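Speaker notes: Sleeping through the shift change
Illa Community Health evening, main hall
Version of 13/03/2024

Opening

Thank them for coming out. Mention the sign-in sheet and the tea at the back. Phones on silent, except for anyone on call.

Talk is for people on rotating rosters and whoever lives with them. I did nights at the Devbridge plant for nine years before I moved into health and safety, so part of this is from the training and part is from doing it badly myself.

Say early: if you've had trouble sleeping for months, or you snore and wake up choking, see your GP. Tonight is general information.

What a rotating roster does

Body clock runs close to a day and takes its cue mostly from light. It shifts slowly. A roster that goes from days to nights in one jump asks for more than it can give, so the first night is usually rough and the drive home is worse.

Day sleep tends to be shorter and lighter. People blame themselves for that. It's common, and the rest of the street is awake with the mower going.

Show the Ouellet roster here. Point to the quick turnaround between the late and the early. Ask who has worked one like it. Wait for hands.
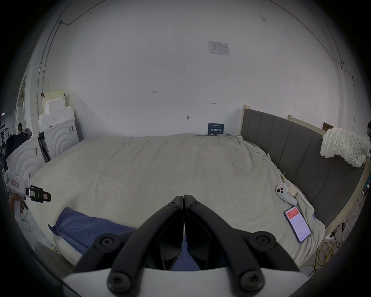
The survey

Prerkedance survey, done last September across the three sites. 820 forms went out and 294 came back. Say plainly that's a low return and tired people may have been keener to fill it in.

Main things people wrote down: noise during the day, light in the room, kids and visitors, and not being able to switch off after a late finish. Heat came up a lot too, mostly from the people in the older houses near Illa.

29 people said they had nodded off at the wheel at least once. Pause after this one. Don't rush to the next part.

The room

Dark first. Blockout curtains if you can run to them, foil on the window if you rent and the landlord doesn't mind. Tape over the little light on the telly.

Cool second. A fan does two jobs because it covers the street noise as well. Keep bedding light enough that you can kick it off without waking properly.

Change out of work gear before you go in. An old T-shirt is fine. Leave the uniform in the laundry so you're not looking at tomorrow's shift.

Phone goes in the kitchen. If the school has to be able to reach you, let that number through and silence the others. 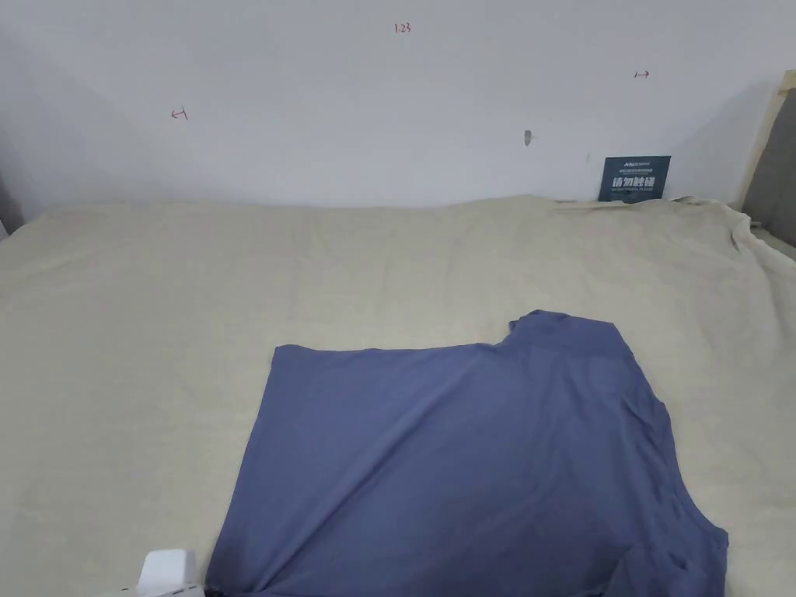
At the Devbridge session someone put their hand up at this point and said the room was never the problem, it was their partner's family ringing at noon because they thought a person at home was a person free. Plenty of nods. Use it to lead into the household part: write the roster up on the fridge, mark the sleep hours in a different colour, and give the relatives a copy.

Naps and coffee

Short nap before the first night shift. Set an alarm. Allow time to come good afterwards before driving.

Coffee early in the shift, then stop. People vary, so try a cut-off halfway through and move it if you're still lying awake.

Alcohol to get to sleep: it may knock you out, but the sleep is poor. Keep this bit short, the room goes quiet.

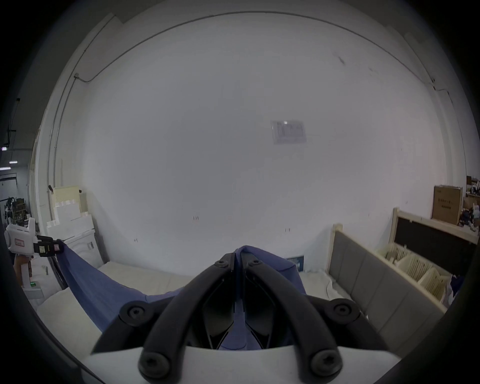 Days off are where most plans come apart. After the last night, have a short sleep in the morning, get up, go outside, and go to bed at a reasonable hour. Do one small job in the afternoon to stay upright. Changing the bed is a good one, a blue sheet half over the mattress like that and you won't be lying down on it until you've finished. Leave the tax and the big shop for the next day.

Getting home

Car pool if the roster allows. If your head drops, pull over somewhere safe and ring someone. Read out the number for the Illa depot, they'll organise a lift.

Questions

Likely ones: melatonin (send to GP or pharmacist), permanent nights versus rotating, how to raise a bad roster with your supervisor. Handouts are in the blue tub. Hall has to be locked by 9.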